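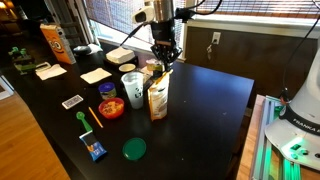 A Franka arm with a multi-fingered hand over a tabletop of household objects.

News > Products > Robotics
November | By Sihan Bai
2 min read

AMOSDALE – Jesside today opened orders for Fleven, a tabletop practice kit for teams that teach robot arms to handle everyday things. The kit pairs a set of ordinary household objects with software that plans each layout and keeps a record of every attempt.

Fleven covers 483 layouts. Each one calls for a mix of shapes and surfaces: cups, pouches, lids, wrappers, napkins, small jars. The software tells the operator what goes on the table, and the operator puts it there by hand. Setup instructions are in English and fit on a single card.
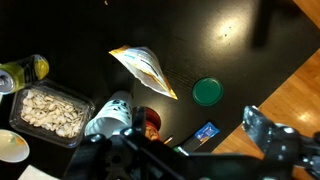
Items that get crushed or torn in use can be replaced with groceries from any store. Jesside does not require its own refills. Buyers may also add objects to the list, and the software will work them into new layouts.

"Customers kept telling us they spent their mornings deciding what to put on the table," said Sihan Bai, product lead at Jesside. "We wanted to take that job off their hands and leave them the arm work."

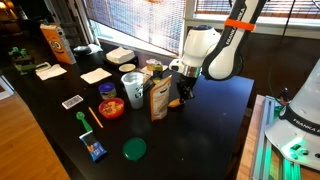

The kit works with grippers and with multi-fingered hands. It does not include an arm, a table or cameras. A companion program, Eren, sorts the recorded attempts by object and by type of grasp, and is sold separately.

Fleven was tried out at 20 sites before release, with more than 300 hours of use. Changes made after the trial include shorter object lists and a pause button on the main screen.

Orders ship from Amosdale. Support by phone and email is included for 2 years. Pricing is available from the Jesside sales desk on request.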